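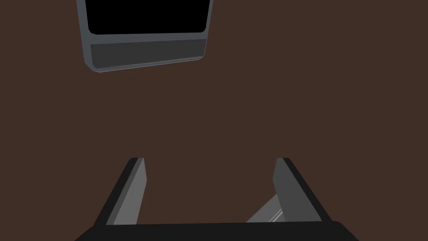

Categoría: Robótica › Simulación › Métodos de evaluación

¿Cómo informar la tasa de éxito cuando se combinan cámara de muñeca y cámara de cabeza?

Oranuch Thammasiri
18 de septiembre de 2026

Nuestro grupo compara dos políticas de imitación para un robot de dos brazos en simulación, ambas entrenadas con las mismas 3135 demostraciones. La primera recibe solamente las vistas de muñeca; la segunda añade la vista de cabeza. Evaluamos cada política en 53 configuraciones iniciales, con 5 semillas por configuración.

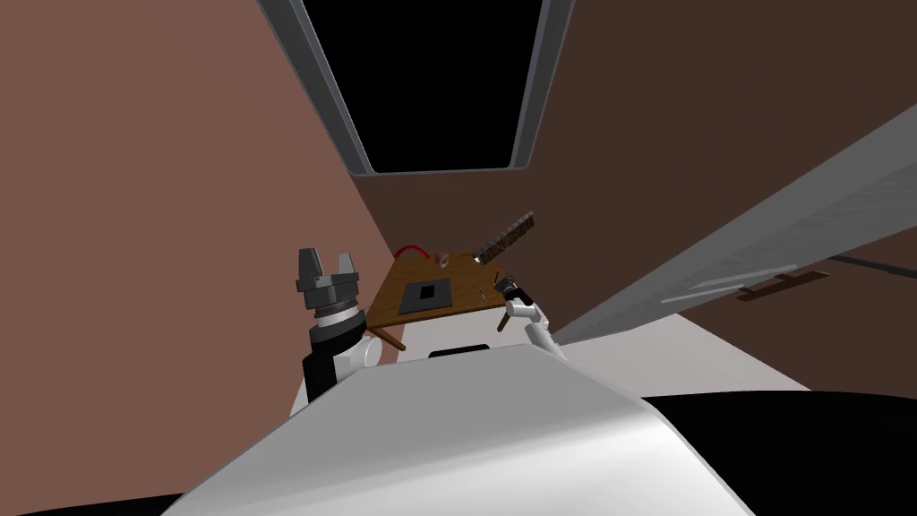

Vista superior del robot, con la mesa y los dos brazos.

La política con vista de cabeza obtiene mejores resultados, pero la diferencia se reduce de forma notable al promediar por configuración. Solicito orientación sobre dos aspectos: cuál debe ser la unidad de análisis y si procede excluir los episodios en los que la pinza no llega a acercarse al objetivo.

Respuestas

Jianguo Xiao

La unidad de análisis debería ser la configuración inicial. Las semillas de una misma configuración comparten geometría y no son independientes; tratarlas como tales estrecha artificialmente los intervalos. Se recomienda un remuestreo por conglomerados sobre las 53 configuraciones, emparejado entre políticas.

En cuanto a la exclusión, no es aconsejable. Un episodio sin aproximación es un fallo de la política y debe figurar en el denominador. Sí resulta útil clasificarlo aparte —aproximación, contacto, agarre— y publicar la tabla completa.

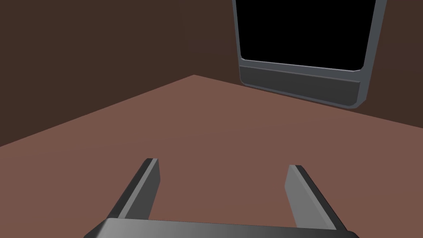
Vista de pinza: dedos abiertos, sin contacto, y panel oscuro al fondo.

Una vista como la anterior aporta poca información por sí sola: la superficie es uniforme y el panel aparece incompleto. Convendría revisar si los fallos de la primera política se concentran en estados de este tipo. De confirmarse, la comparación mediría sobre todo la observabilidad, y así debería constar en el texto.

Zamov

Nosotros aumentamos las semillas hasta 10 y el problema desapareció. No hicimos remuestreo.

Grimthorpe

Con respecto a la respuesta precedente, conviene precisar que añadir semillas disminuye el ruido dentro de cada configuración, pero no la variación entre configuraciones. Si el presupuesto de cómputo es limitado, es preferible ampliar el conjunto de configuraciones y fijar el criterio de éxito antes de ejecutar la evaluación.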